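The 61 to Drorkholm

Monday again. Bus late. I stood at the stop outside Horrocks with the rain coming sideways and my good shoes already done for, and I thought, fine, if it isn't here when I count to twenty I go home and call my sister and say I'm sick.

It came at seventeen or so. Of course it did.

Paid the driver. Sat at the back over the heater. Sixteen stops to Drorkholm, I used to know them all by the smell -- the bakery, the tannery, the long stretch by the canal where you held your nose and my mother pretended she couldn't tell. The tannery's apartments now. Still held my breath going past. Habit.

The key was in my glove. She'd mailed it in an envelope with no note, my sister, just the key wrapped in a page out of a phone book. That's how we talk. I turned the page over on the bus and read all the G's. Grundis, Grundis & Sons, Grundis Upholstery. Our mother worked there eleven years, back room, on the hems and the piping. Came home with thread on her sleeves. I used to pick it off while she ate.

Get in, get the box, get out. That was the plan. My sister had done the kitchen and the bedroom. I had the front room, because I said I'd take the front room, back in June, on the phone, when June was a long way from now.

2. The front room

Cold. Colder than the street. She'd turned the heat off, my sister, sensible, she's always been sensible.

I left the lights off for a while. Don't know why. Took my shoes off at the door like I was nine.

You think a place will be smaller. It was the same size. It was the exact same size and I was the wrong size in it, and I stood there dripping on the mat and said hello out loud. Stupid. Then I said it again.

The box wasn't where she said. Not behind the door, not under the window. I looked in the closet and got a coat in the face, the green one, and I had to go stand in the hall for a minute. Came back. Kept the coat on my arm after that, I couldn't seem to hang it up agian.

Things I'd been told to look for: the box, the insurance papers, the good scissors. Things I'd been told to leave: everything else. A man was coming for everything else. Four o'clock, cash, no questions. He'd offered her 3,521 for the lot, which is such a strange number, I kept wondering what the one was for. Which thing in here was the one.

Red and white clothes in a heap on the gray. I'd have folded them. I'm the one who folds, she's the one who leaves it for later, and it used to make our mother crazy, both ways. You can't win with her, we said. We said it at the funeral too, laughing, in the wrong part.

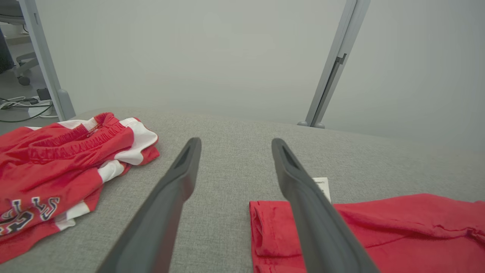
3. The box

It was in the oven.

I mean it. I only looked because I wanted tea and then remembered there was no kettle, no cups, my sister had done the kitchen. Opened the oven door for something to do with my hands. And there, a Raretti shoe box, string around it, our mother's knot. Nobody else could do that knot. I've tried, it just falls open.

Called my sister. She picked up right away, she must have been sitting on the phone.

Oven, I said.

Long quiet. Then she said, I cleaned that whole kitchen. I did the walls.

Not the oven, I said.

She hated that oven, she said, and I said I know, and then neither one of us could talk for a bit. I could hear her radio going. Same station I have.

Are you going to open it, she said.

I looked at the knot. Ten to four on the stove clock -- still running, somebody was still paying for that. A truck outside, backing up, beeping. I thought of the shoes she must have bought to get the box, and I couldn't remember a single pair. Not one.

Come over, I said. I'll wait.

He'll be there any minute.

He can wait too.

She said she'd have to find her boots. I heard her put the phone down without hanging up and go off down her hall looking for them, opening doors. I stayed on the line. I put the coat on. It fit, more or less, a little short in the sleves.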